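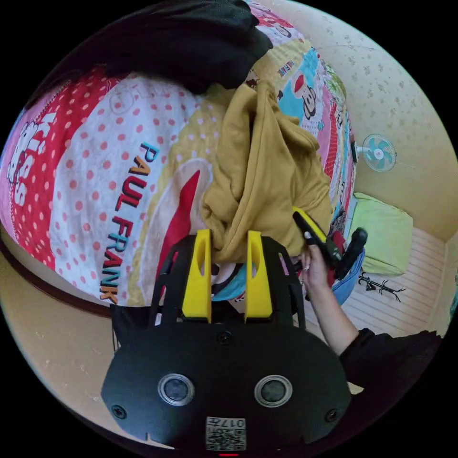 Figure 1.

16 December 2022 | By the Valtgate Languages Group
Filed under: Classroom research, Vocabulary

3. What we did with the word lists

I'll be frank, I wasn't sure the Joo cards would last a term! We gave 17 pupils at Valtgate 400 French words (food, family, weather, the usual) and split them into 3 sets. One set was learnt with pictures, one with short sentences, and one with plain lists, as in Hakard's older course. I ran the first quiz in November and marked it all by hand at my kitchen table. Spelling was left out of the score, though I did note missing accents. Pupils who muddled "poisson" and "boisson" got half a mark, and I'd probably be stricter another time.

Contact the group | Back to top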